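# The Long Table at Brunstead

There's a smell that comes up the stairs of the old chapel hall in Brunstead at half past four in the afternoon, and if you've walked from the station with nothing inside you but a cup of tea, as I had, it very nearly carries you up by itself. Onions, mostly, and something sweeter underneath that I took for cinnamon and was later told, kindly enough, was nothing of the sort.

I had come about the supper club. A friend had been going on about it since August, in the way people go on about a new dentist they actually like, and I'd put it off because I am shy of long tables. You sit where you're put. You pass the bread to a stranger and then you have to say something, and I have never in my life known what to say after "bread?" But I went, and I've been back four times, and I should like to tell you about it.

The club belongs, as far as it belongs to anybody, to Shewit Kumsa, who moved to Brunstead thirteen years ago to work in the accounts office at the bus depot and is still there three mornings a week. She began by feeding her neighbours. Then her neighbours' neighbours. There was a winter when she had people eating on the stairs of her own house with plates on their knees, and a man from two doors down asked if she'd ever thought of somewhere with chairs. The chapel hall had chairs. It had 149 of them, stacked in a back room and smelling of hymn books, and she borrowed the lot.

"I use forty-nine," she told me. "The others I just like to know about."

Forty-nine is what fits down the one long table, which is really nine trestles pushed end to end and covered in lengths of cotton that Shewit hems herself in front of the television. She won't have separate tables. She tried it once, early on, and people came in with their own friends and sat down with their own friends and went home again, and she says it was like running a café, only without the money.

So you sit where you're put. On my first night I was between a retired piano tuner and a girl of ten who was extremely well informed about eels.

The food changes with whoever is cooking. Shewit takes the first supper of each month and the rest are shared out among the regulars, some of whom cook beautifully and some of whom, she says, are learning. I have had a fish pie there that I still think about on the bus. I've had a lentil stew so hot that the whole table went quiet and then began, one after another, to laugh. And I've had a rice pudding that had plainly been somebody's grandmother's, with a brown skin on it you could have knocked on, and two grown men negotiating over the corner.

Abdelghani Abdel Hamid does the bread. He used to have a bakery over in Reltgate, on the corner where the Issa furniture shop is now, and when he sold up he meant to take a long rest and managed nearly a fortnight of it. These days he bakes in his own kitchen, flat round loaves with a dimpled top, and brings them over under his coat if it's raining. He has a notebook going back to the Reltgate days with every flour he ever bought written down in it, and what the weather was doing, and whether he was pleased. Mostly he wasn't pleased. I asked to see the best day in the book and he turned straight to it without having to look: an ordinary morning in spring, a light wind, and then one word, which he translated for me as "good" and then, after some thought, as "quite good".
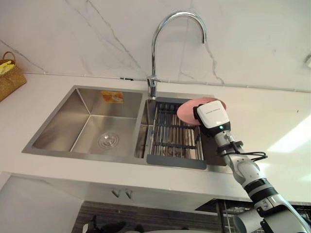 What I hadn't expected, being a person who generally finds her coat as the pudding spoons go down, was how much of the evening comes after the eating. Plates get stacked and then forgotten while somebody finishes a story. The children go under the table, where there is evidently a whole other supper club with its own rules. Tea comes round in the big brown pots, and it's about then that people start talking to each other properly, I think - with their elbows on the cloth and nothing left to pass.

The piano tuner told me, over the second pot, about a farmhouse where he'd gone every year to tune an upright that no one in the family could play. They liked to have it right, he said, in case. He'd play them something before he left, always the same waltz, and they would all come in from the yard and stand along the wall in their socks to hear it. He hummed me a bit. I've tried since to find out what it was and I haven't got anywhere.

There was talk last year of the hall being let to Pornano, the tile people, who wanted it for a showroom. Shewit doesn't care to go over it all again, and I don't blame her, but the short of it is that a letter went round the town asking for the hall to be kept as it was, and 672 people put their names to it. She has it in a drawer. She'd guessed she might know sixty of them. Pornano found a place out by the ring road with better parking, and she tells me their manager has been to supper since and ate very well.

I asked her whether she'd thought of making it bigger, now that there's a waiting list. There are all those other chairs, after all. She looked down the length of the table, where someone was folding up the cloth from the far end, and said that from her seat by the door she can just about hear a person laugh at the other end, and that any longer and she wouldn't.

I missed the early train that night and had to take the one after nine. Abdelghani had given me the end of a loaf wrapped in a tea towel, to be returned, and I ate it on the platform with my gloves on. I've still got the tea towel. I'm taking it back next month, when it's the piano tuner's turn to cook, and he has promised us dumplings.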